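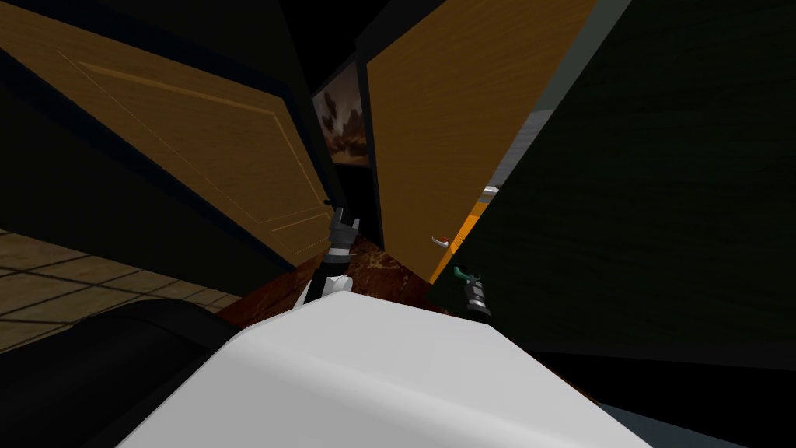

## 4.2 Interior Doors and the Use of Shared Passages

The preceding section dealt with the entrance doors of the Durholm apartments, which are subject to fire rules and are therefore much alike from one unit to the next. Interior doors are a different matter. They are chosen by the builder, altered by the tenant, and in many cases left open for most of the day. Their effect on how a home is heated, lit and heard through has received less attention than the effect of windows or outer walls, and the survey was designed in part to address this gap.

Of the 400 households contacted, 119 returned a complete door diary. Each diary asked the respondent to record, for every interior door in the home, whether it stood open, partly open or closed at three points in the day: on rising, at 6 p.m. and at bedtime. Respondents were also asked to give a short reason where a door was kept in one position throughout. Diaries with missing rooms were set aside and are not used in this section, although they are included in the discussion of response rates in Section 3.

The narrow passage with a door on either side is treated here as a separate class. Figure 2 gives a rendered view of two open wooden doors with a narrow passage between them. Passages of this kind raise a practical problem that does not arise in a wider hall. When both leaves stand open, the clear width available to a person walking through depends on how far each leaf can swing, and on whether the wall behind it is free. A coat hook or a low shelf behind the door may reduce the swing enough to make the passage awkward for someone carrying laundry or a sleeping child. Several respondents had removed a door altogether for this reason and stored it under a bed or in the cellar.

### 4.2.1 Position over the day

Bedroom doors were most often closed at bedtime and open at 6 p.m., as expected. Kitchen doors showed the reverse pattern in homes without a range hood, where they were closed during the evening meal and opened again afterward. Doors between a living room and a passage were seldom moved at all. In the written reasons, respondents described these doors as part of the furniture, and two noted that the leaf could no longer be closed after new carpet had been laid.

The reasons given for an open door were mainly social. Parents wished to hear children, and older respondents wished to hear the telephone or the doorbell. Warmth was mentioned less often than had been assumed in the design of the survey. This agrees with the interviews carried out by Weidong Han in the Matsuda buildings, where tenants spoke at length about noise and company and had to be asked directly before they mentioned heating.

### 4.2.2 Effect on room temperature

Temperature loggers were placed in a smaller group of homes during the heating season and collected in April. With the passage doors open, rooms on the shaded side of the building stayed closer in temperature to the rest of the home. With the doors closed, the shaded rooms cooled during the night and recovered slowly in the morning. The difference was clearest in the older blocks, where the radiators are placed on the outer wall and the passage itself has no source of heat.

These readings should be treated with care. The loggers were placed by the tenants, and a few were found on window sills or close to a lamp. Solid and hollow doors were not separated in the analysis - the diary did not ask about door construction, and respondents could not be expected to know it.

### 4.2.3 Implications for planning

Present guidance sets the width of a passage as though its doors were closed. The diaries suggest that this is rarely the state in which a passage is used. It would be more useful to assess the clear width with every leaf in its usual position, and to record the swing of each door on the plan submitted for approval. Where two doors face each other, a change in the hinge side of one of them may be sufficient, at little cost if it is decided before the frames are ordered.

Sliding doors were present in too few homes to support a comparison. They are considered again in Section 5, together with the complaints about sound recorded in the Wikaris blocks.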